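Prillex soldering station: long-term review

Posted in Tools and Workshop

I bought the Prillex soldering station in July to replace a plug-in iron that had been getting slower for years. It cost me £238 from Arrieta, with the stand and one tip included, and I have used it most evenings since. I do small repairs at home: radios, lamps, a lot of chargers, the odd amplifier when one turns up. I paid for it with my own money and I haven't been asked to write this.

There are plenty of first-look reviews of this station already and most of them stop after one evening. I wanted to wait until I had worn out a tip, which I now have.

What you get

The box holds the base unit, the iron on its lead, a separate stand, a brass wool pot, a damp sponge tray and a mains cable. The manual is a folded sheet in very small print. It covers the settings well enough but says nothing useful about replacing the heater, and I had to find that out by taking the handle apart.

The base unit is heavier than it looks in the shop pictures and doesn't slide when you pull the lead. It has one dial, a display and a power switch on the front. I'm glad the switch is on the front. My previous station, which I gave up on, had it round the back and I was forever reaching over hot things to get to it.

The stand is separate, so you can put it on whichever side suits you. I am left-handed and this matters more to me than most of the features on the box. The spring holder has a wide mouth and the iron goes in first time without looking. The sponge tray is too shallow and dries out quickly. I stopped using it after a few weeks and only use the brass wool.

Heating up and holding temperature

From cold it is ready before I have finished sorting out the solder and finding my glasses. I haven't timed it. The display shows the set temperature first and then the real one, with a small dot that stops flashing when it gets there.

The top of the dial is 432 degrees, an odd number to stop at, and I have never needed to go that high. Most of my work is done well below it. If I find myself turning the dial up to get a joint to flow, the tip is usually dirty or too small for the job, and turning it up further only lifts the tracks.

On ordinary joints the temperature hardly moves. On a big earth tag or a piece of thick braid it drops, then recovers while you hold it there. It isn't as strong on heavy work as a station costing twice as much, and if you spend all day on battery packs or chassis joints you should look higher up the range. For mixed repairs it has been enough. I have had to bring out the old iron twice, both times for a metal case with a soldered lid.

Wires

A lot of what I do with an iron is plain wire work. Tinning ends, joining a new lead to an old one, putting a plug back on something. You want a tip with some width to it for this. The one supplied is a narrow cone, and I would leave it in the box. The chisel tip costs extra and should have been the standard one. It holds a decent blob of solder, so the end of the wire takes it straight away and the insulation doesn't shrink back.
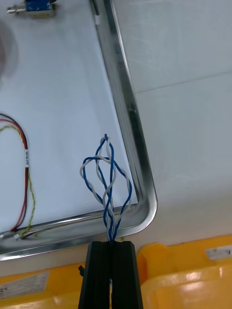 I also changed how I prepare wires around the time I bought this, so some of the improvement in my joints is probably down to that. I strip less than I used to, twist the strands tightly, and tin both ends before bringing them together. Slide the heatshrink on first. I still forget it on one job in ten and have to undo everything.

The lead on the iron is silicone and stays floppy in a cold room. It is 2 metres long, a bit more than I need, but I would sooner have that than too little. You can rest the tip on it by accident and it doesn't melt. I have done this several times.

Board work

For boards I use the small chisel or the bevel. The handle is short, so your fingers sit close to the joint and the tip doesn't wander. People with large hands may find it cramped. The foam grip gets warm after an hour or so of steady work, never hot, and it has started to come loose at the front edge. A dab of glue would fix it and I haven't got round to it.

Through-hole parts come out cleanly if you add a little fresh solder first and then use braid. Old joints on power boards are the hardest, where the solder has gone grey and there's a wide area of copper pulling the heat away. The Prillex gets there, slowly. I warm the board from the other side if it is a bad one. 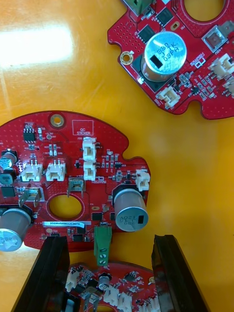 Three red circuit boards, all crowded with components.

Small surface-mounted parts are possible but you need the fine tip, which loses heat quickly, and you need good light. I use an Osomholm lamp on a clamp. It is nothing special but the arm stays where you put it, and having the light come in low from one side makes a bad joint much easier to spot.

If you are new to this, practise on scrap. A dead board from something you were throwing out will teach you more in an evening than a new kit will, and it doesn't matter if you ruin it. Wash your hands afterwards, particularly with older leaded boards, and open a window. There is no fume extraction with this station and the little fan Arrieta sells alongside it is noisy and doesn't pull much.

Sleep mode

The station drops to a lower temperature if you leave the iron in the stand. You can change the delay, but you have to hold the dial in while switching on, then turn it, then press again. I have done it once and wrote the steps on a bit of tape on the underside. When you lift the iron out it wakes by itself, and by the time you have picked up the solder it is warm enough.

It makes a loud beep when it goes to sleep and another when it wakes. You can't turn the beep off. In a workshop you wouldn't mind, but I work in a room next to a bedroom and it is a nuisance after ten at night.

Tips and spares

The maker claims 1,000 hours for the heater. I am nowhere near that so can't comment. The first chisel tip lasted until last month, when the plating went through on one corner and solder stopped sticking there. That is a fair life for the use it had.

Tips are easy to get at the moment. Arrieta keeps the common shapes and they come in a few days. The Sonach tips are cheaper and do fit, but they are a slightly loose fit in the collar and mine read low, so I had to set the dial higher to get the same result. I would use them for rough jobs and keep the proper ones for boards.

Space on the bench

The base is narrow and tall, and takes up less room than I expected. With the stand beside it you still lose a fair part of a small table. I keep the iron on one side and the parts on the other, with nothing placed where I would have to reach across the lead. It is worth deciding this before you plug anything in. Parts do better on a pale, smooth surface where a dropped screw shows up, and I keep a separate mat for the hot work. 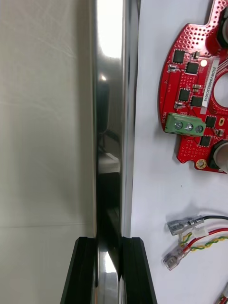
Electronic parts on the white side of a work area divided by a metal bar.

Compared with the Sonach

I borrowed the Sonach station for a fortnight before buying. It costs less and heats nearly as fast. The stand is poor, very light, and it tipped over twice when I put the iron back. The lead is stiff and pulls the iron round in your hand. If you only solder a few times a year I would still point you to the Sonach and suggest you buy a better stand for it. Anyone soldering every week will notice the difference in the lead alone.

Good points

Quick to heat, holds temperature on normal work
Soft lead
Heavy stand that can go on either side
Power switch on the front

Bad points

The beep
Narrow cone tip supplied when most people want a chisel
Sponge tray dries out
Foam grip coming loose

Four out of five. Add the price of a chisel tip when you are working out what it costs. I will update this if the heater fails or the grip comes off completely.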